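3. Field methods

3.1 Sites

Counts were made on two waters near Umville. Dumus Reservoir is the larger of the two, with a stone-faced dam on the east side and a shallow north arm that is fringed with cattail. The Husorov gravel pit is a mile to the south, deep and steep-sided, with one low spit where ducks come out to rest. Both hold wintering diving ducks from the first hard frosts on the prairie until the spring thaw. Birds move between them, sometimes several times in a morning, and much of what follows is about how we dealt with that.

The reservoir was divided into five count sections using landmarks that can be picked out in poor light: the valve tower, the boat ramp, a row of dead willows, the mouth of the north arm and the pump house. The gravel pit was small enough to count as one section. A third water, the farm pond at Huỳnh, was visited in the first season but dropped from the analysis. It froze early, and when it was open it held Mallards and little else.

The species of interest were Lesser Scaup, Ring-necked Duck, Bufflehead, Common Goldeneye, Ruddy Duck and American Coot. Coots are not diving ducks, but they feed among them and take food from them, and leaving them out would have made the flock sizes misleading. Gulls, geese and dabbling ducks were noted on the back of the sheet but are not treated further.

3.2 Count procedure

Each visit was made by a single observer with a tripod-mounted telescope and a hand tally. The observer walked the reservoir path clockwise from the boat ramp, stopping at one fixed point per section, and then drove to the gravel pit. At each point the water was first scanned at low power to find the flocks. Each flock was then counted twice from left to right, once for all birds and once by species. If the two totals differed by more than one bird in ten, the flock was counted a third time and the median was kept.

Diving birds are the main source of error in counts of this kind. On a calm day with a feeding flock of scaup, a large share of the flock may be under water at any moment, and the birds tend to dive in bursts. The usual advice is to wait until most are up. We found this hard to apply because there is no clear way to know when most are up. We used a fixed rule instead: after the first sweep the observer waited one minute by the watch, swept again, and kept the higher figure. Sleeping flocks were counted once.
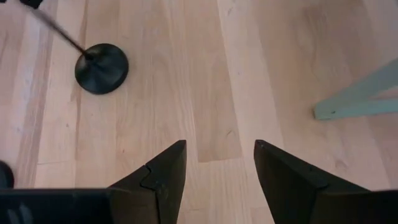 The same rule was used for coots, although their dives are short and it made little difference. Flocks of more than 50 birds were split in the field using gaps in the flock or marks on the far bank, and the parts were written down separately. No estimates by blocks of ten were allowed, even for the large rafts off the dam. This made some visits slow. On the worst of them the observer was at the pump house for most of the afternoon and the gravel pit had to be done in failing light, and that visit has been left out.

All distances were taken from the path to the nearest edge of the flock. Birds beyond 200 meters were recorded as far birds. Female scaup and female Ring-necked Ducks can be told apart at that range in good light, but less reliably when they are asleep with the bill tucked in. Far females that could not be named were entered as scaup or ring-neck, and were later shared out in proportion to the named birds in the same flock. We did not share out males. A male that could not be named was treated as a sign that conditions were too poor to go on, and the section was started again after a break or abandoned.

3.3 Weather and light

Wind speed was read with a hand-held meter at the boat ramp at the start and end of the visit. Wave height matters more to the counter than wind speed, but it is hard to measure, so each section was given a surface score from one (flat) to four (whitecaps). Sections scored four were not counted. This happened mostly on the dam side in northwest winds, when the birds themselves tended to leave for the gravel pit or pack into the north arm.

Low sun was a problem from the willows, where the view is to the south. On clear days in midwinter the glare there hid everything except outlines until early afternoon. We tried reversing the route to reach the willows later, but this put the sun behind the dam flocks at the wrong time and gained nothing. In the end the willow section was counted from a second point on the opposite bank whenever the sun was out. The two points overlap, and on overcast days both were used so that the results could be compared. Totals from the second point were slightly lower for Bufflehead, which often feed tight against the near bank, and there was no clear difference for the other species.

Ice was mapped by eye on a printed outline of the reservoir. The north arm froze first each winter and the water over the old river channel last. Once the open water had shrunk to the channel, the birds were packed tightly and it became easier to miss a Ruddy Duck behind a coot than to miss a flock. Counts made with more than half of the surface frozen are marked as such in the tables.

3.4 Movement between the two waters

Because the sites are so close, a flock counted at the reservoir could be counted again at the pit. The observer wrote down the time, direction and size of every flock seen leaving or arriving. When a flock left the reservoir toward the south after being counted, and new birds of the same species were present at the pit, the smaller of the two figures was taken off the pit total. This is a cautious rule. It will sometimes remove birds that were there all along, and totals for the pit should be read as minimums.

Most movements followed disturbance. The common causes were small boats, dogs off the leash along the dam, and Bald Eagles. Boats had the longest effect: goldeneyes did not usually come back to a section the same day after a boat had crossed it, whereas coots drifted back within minutes. Eagles put up everything at once, but the ducks often circled and settled again in much the same place - in these cases the section was counted afresh once the flock had stopped bunching.

Movements at dusk were not covered. It is possible that the pit is used as a night roost by birds that feed on the reservoir, and a few late visits suggested as much for goldeneye, but the route was not designed to test it.

3.5 Visits used in the analysis

After removing the abandoned and incomplete visits, 31 remained. They are spread fairly evenly over the winter months, with a gap during the dam repairs when the path was closed. The highest single count, for all species and both waters together, was 2211 birds on Tue 23 December, in light wind with thin cloud and no ice. More than half of these were coots, and nearly all of the scaup were in one raft off the valve tower. No later visit came close to this, and we checked the field sheets against the tally notes before accepting it.

Sheets were typed up the same evening where possible. The typed records were read back against the paper by a second person in June, and the few errors found were nearly all in the time column. One visit had the willow section entered under the pump house and was corrected. Flock parts that had been split in the field were kept as separate rows, so that the splitting rule can be undone by anyone who wants to look at flock size instead of section totals.

Analysis was done on section totals for each species, with surface score, ice cover and disturbance before the count as explanatory terms. Visits with a shared-out female total were run both with and without those birds. The order of the species did not change, and only the version that includes them is given in the results.

Figure 1. Two black robot arms mounted on a black frame at a light-colored wooden tabletop.

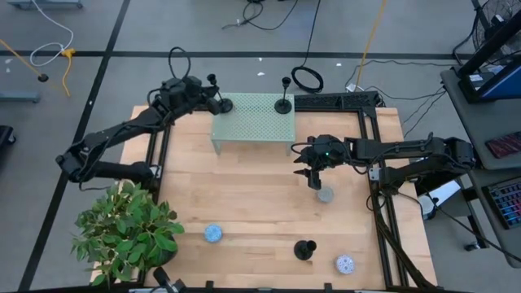 4. Results

4.1 Species totals by section

Scaup and coots made up most of the birds in every month. Scaup were concentrated in the deeper sections along the dam, and coots in the north arm for as long as it stayed open. Ring-necked Ducks were the most evenly spread of the six species and the only one seen in every section on the same visit. Goldeneyes were found mainly at the gravel pit, even on days when the reservoir was calm and undisturbed. Ruddy Ducks kept to the willow section until the ice reached it and were then seen only over the channel, usually asleep.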